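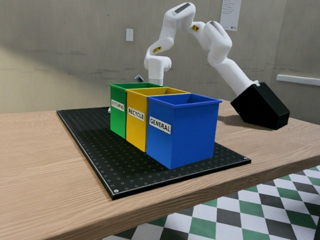 4.2 Does bin color change what people throw away?

The claim that color-coded bins improve sorting is repeated in most town guidance, usually with no source. Where a source is given, it tends to be the Wirnau trial, and we doubt that the trial can carry the weight placed on it. It covered 202 households over 45 days in November and December, a period when food waste and packaging both rise for reasons that have little to do with bins. Households also signed up by choice. People who volunteer for a recycling trial probably sort well already.

Our own data from Fesow and Katska point to a much weaker effect. Residents in both towns used three open-topped bins standing in a row, an arrangement of the kind shown in Figure 3. Fesow received colored bins and Katska received plain gray ones with printed labels. Of the 348 bags opened at the depot, 38 were too badly mixed to grade and were dropped from the comparison. In the rest, the gap between the towns was smaller than the gap between one collection round and the next in Fesow alone.

Supporters of color coding may reply that habits take longer to form. Perhaps they do, but the Wikström guidelines promise a change within the first month, and we saw no sign of one. A simpler reading is that both towns got new bins and a leaflet at the same time, and that the leaflet did some of the work now credited to color. Our design cannot separate the two, and neither can the Wirnau trial. Until a study hands out the bins without the leaflet, we would treat any figure for the effect of color with caution.

Figure 3. Three open-topped square bins in a row (computer rendering).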